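Rising dough in a cold house

Gurnon
Posted Sunday, December 25, 2005

Our kitchen sits at 61 degrees this time of year and my bread has been coming out like a brick. The recipe says let it rise until doubled, one hour. After an hour mine has done nothing. I switched from active dry to instant and it made no difference I could see. White flour, water, salt, a spoon of sugar. I want a plain sandwich loaf that fits in a slot toaster. What are people doing for heat?

Skuller

Nothing. Leave it alone. At 61 a dough like yours wants four or five hours and it will taste better for it. The one hour in the recipe was written for a 78 degree kitchen. Go by the dough, forget the clock. Poke it with a floured finger and if the dent fills back in slowly, shape it.

The other thing is the bowl. If it's big and wide you can't tell what "doubled" looks like. I do small batches in a small bowl now.

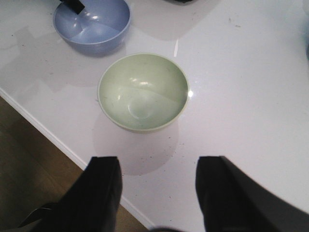 The green bowl. One-loaf size for me.

Gondby

I disagree about leaving it alone. Five hours is fine if you are home five hours. I work second shift. Put the dough in the oven with the light on and the door shut. Mine holds in the low 80s with just the bulb, and I have a loaf out before I leave at 3. Check yours with a thermometer first, some bulbs run a lot hotter.

Skuller

It works, but the crumb is worse. Fast dough goes stale by the second day.

Gondby

It doesn't last until the second day here.

Pietrzak

You can split the difference. Use warm water in the mix, 95 degrees or so, and wrap the bowl in a towel. The dough starts warm and cools off slowly. Two and a half hours in my kitchen, which is as cold as yours.

I would not use metal for this. It pulls the heat right out. Plastic or thick crockery.

My grandmother's cookbook is a reprint of one from 1858 and it says to stand the pan "near the hearth, but not so near as to cook it." So this is not a new problem.

Gurnon

Thanks. Tried the oven light this morning before company came. It went up fine but I forgot it was in there and it fell when I baked it. Trying the towel next.

Second question. How do you all store it? Mine is dry by the next morning on the counter.

Skuller

Let it cool all the way first, two hours at least. Then a closed container, cut side down. Never the refrigerator, it goes stale faster in there. Past two days, slice it and freeze it, and toast straight from the freezer.
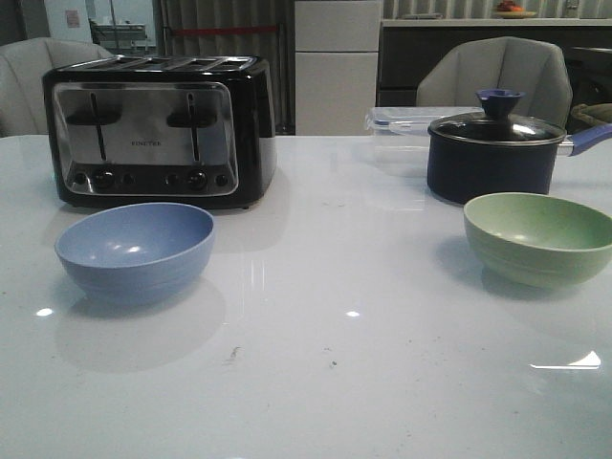
Toaster, covered saucepan, bowls and a clear container on the table.

Pietrzak

Paper bag for me. A closed container makes the crust go leathery.

Skuller

For a crusty loaf, sure. He asked about sandwich bread. Nobody wants a hard crust on that.

Gondby

Four slots is the way to go if you are toasting from frozen. With two you stand there all morning.

Gurnon

Mine has two. I'll report back on the towel. Does the warm water matter if I'm using instant?

Pietrzak

Yes. It's the dough temperature you are after. Same for either yeast.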